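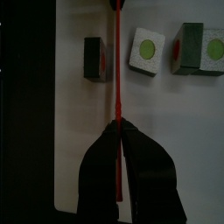 Department of Outdoor Recreation and Tourism Studies

3. What paddlers told us about booking ahead

I went into the Brorkport interviews pretty sure that people skipped reservations out of laziness. I was wrong about that! We talked to 119 campers over the August season (the launch sites are on the map in Figure 3, back in the methods section), and most of the ones who showed up without a booking had a plan. They wanted to see what the wind was doing before they picked an island, and a paid tent site on Jarkholm felt to them like a promise they might have to break.

Estela Iturra did the evening interviews and I did the mornings, and I think the hour mattered. Folks who have just landed want to talk about the crossing – folks packing up want to talk about the fees. Where the two sets of answers disagree, I've kept them apart.

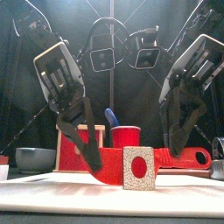 The kayakers were the fussiest about flexibility, and I say that with love, being one myself. Several told me they'd happily pay more for a site they could swap the same day, say from Jarkholm over to Ninar if the swell came up. Sailors cared less, as you'd expect from people who can sleep aboard.

Octavio Godoy has pointed out that our campers were nearly all repeat visitors, and he's right. First-timers may well book early and stick to it. I come back to them in Section 7, where the sample from the Karagiannis landing is a bit more mixed.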